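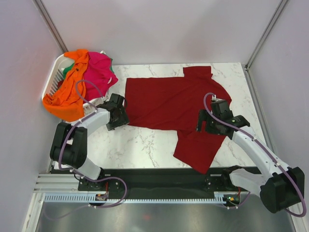

Open day at the Rafferty linen works, Grenusport

The Rafferty works opens its doors to the public once a year, in May, and this was my first time going. It sits at the far end of the harbor road in Grenusport, behind the fish market, in a long brick building that was put up as a rope store. Parking is on the street. The nearest bus stop is at the market, and from there it is a flat walk of a few minutes.

Tours left on the hour. I took the one at 10 a.m. We were given hairnets and told to keep between the yellow lines, and bags had to go in a locker by the door. The lockers take a quarter, which you get back.

Rafferty washes for hotels, two nursing homes and the ferry company. On a normal working day in summer, the guide told us, 3,453 sheets go through the building, and pillowcases are on top of that. The dirty side and the clean side are kept apart by a wall, and the big washers are set into it. They get loaded from one side and emptied from the other, so used linen never travels past fresh linen. I had not known that was how it was done.

The sorting floor was the part I liked least, mainly for the smell, but it was interesting to hear what gets left in hotel sheets. TV remotes are the most common find. There is a shelf of them, along with reading glasses, a set of bagpipe reeds and a good many single earrings. The hotels are called, and most of them don't want the remotes back.

After that we went through to the washers. There are 4 of the large ones and they were all running, so the guide had to shout and I missed most of what was said about water. I did catch that the last rinse is saved and used for the first wash of the next load. The drying room next door is hot even with the doors open. One family with a baby skipped it and met us on the other side.

The ironing line is what people come for. A damp sheet goes in at one end between heated rollers and comes out flat and dry at the other, and then it is folded and stacked. Two of the staff fed it while we watched. Colored items and staff uniforms don't go on this line. They are pressed separately upstairs, and upstairs was not on the tour.

At the end there was a small display about the history of the business, with order books and an old hand-cranked mangle that children could turn. One of the books was open at a page for a boarding house called Lullilness, later a hotel, which was among the first customers. The handwriting was very neat. A framed bill for 919 napkins hung next to it - a wedding, the card said, out at Lostness.

Coffee and rolls were on sale in the yard. The coffee was weak but the rolls were fresh, and there were enough benches. A stall was selling off retired hotel towels by the bundle, and I bought one bundle for the car and the dog. They are thin but clean. Cash only.

The tour took just over an hour, plus the time in the yard. Admission was free. There are stairs down to the drying room and no elevator, so anyone with a stroller or a wheelchair should call ahead and ask about the side entrance. Wear something light. The later tours looked a lot fuller than ours, and by noon the line for the lockers was out the door.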